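Turnora Matchday Guide
Section 4: Setting up your league table

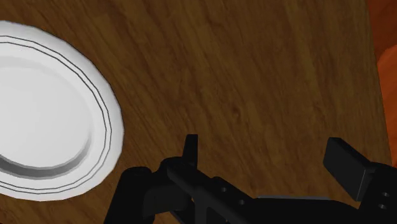

Before you start, have your fixture list to hand. Turnora will not guess who plays Trinach away in December, though it will cheerfully let you leave it blank.

1. Open Leagues and choose New Table.
2. Enter your clubs, one per line. The limit is 52, by which point you have a different problem.
3. Set points for a win, a draw and a loss. Three, one and zero will spare you some phone calls.
4. Pick a tiebreaker. Goal difference is the default.
5. Press Publish.

Note: Own goals count for the other side. Enter them under the scoring team, then tick OG beside the unlucky defender's name.

Caution: Delete Season has no undo. The Awan League lost 2,170 results this way and still brings it up.

6. To dock points, open the club's page and type the number without a minus sign. Type one anyway and Turnora adds the points — popular with exactly one club.

Last revised 11/02/2020, Tariq Swati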